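Tornora hand gripper – questions about care and small repairs

We collected these questions from the people who use the Tornora gripper every day at our Clulgate site. The answers are for the white hand-held model with mesh pads. If you have the older model with smooth pads, please read the other page, as the screws and the pad shape are not the same.

How often must I clean the pads?

At the end of every shift, and also when you change from one kind of object to another. Use a soft dry brush and go along the lines of the mesh. Do not use alcohol. It makes the pads hard after some weeks and then they begin to lose their grip at the tips.

Can I wash the pads with water?

Yes, but only when they are taken off the jaws. Use lukewarm water and a little dish soap, and let them dry overnight on the rack. A pad that is still damp inside should not go back on the jaw.

When do I replace a pad?

The Helmy counter on the charging shelf shows the number of closings for each gripper. We change both pads at 2460 closings, also if only one looks worn. If a corner of the mesh lifts up before that, change it the same day and write it in the log.

The new pads do not sit flat. What did I do wrong?

Most often there is old glue left on the jaw. Remove the pad again, clean the jaw with the plastic scraper (never metal), and press the new pad from the middle to the outside. Then keep the jaws closed on the foam block for 21 minutes.

How do I test the gripper after new pads? 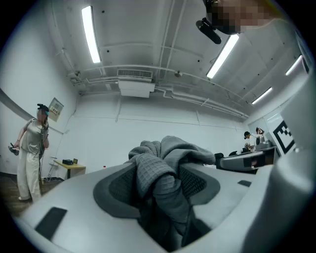 The grip test has two parts, and both must be done before the gripper goes back to work. First comes the hard part, with the plastic test cylinder from the Helmy box. Then comes the soft part with cloth. Take one with a clear texture, like the gray waffle one, and let it bunch up between the two pads as it wants, with folds on top and some fabric hanging down between the jaws. Do not fold it neatly, because a flat cloth is too easy and hides a weak pad. Hold it, turn the gripper slowly in each direction, and look if the cloth creeps. If it does, the pads are not yet seated or the spring is too loose.

What spring setting is correct?

Start with 17 on the small scale under the handle. For thick towels you may go two marks higher – not more. A higher setting does not give better grip, it only wears out the hinge.

Threads stay in the mesh. How do I take them out?

Open the jaws fully and lock them. Pull each thread with the tweezers in the direction of the lines, slowly. If a thread is stuck below the pad, leave it there and bring the gripper to the repair shelf.

The jaws close, but one side comes later than the other. Is this a problem?

A very small delay is normal in a cold room in December. If you can see it clearly, the link pin needs grease. Use the Tinov grease in the small tube, one drop on each side, and open and close the jaws several times. Wipe away what comes out, before it gets on the mesh.

May I open the housing?

Please do not. The pads, the spring and the link pin can all be reached from outside. Everything else is done at the repair shelf.

Where do I get parts?

In the drawer marked 275. Write in the log what you took. When the last pair of pads is taken, tell the shift lead before you go home.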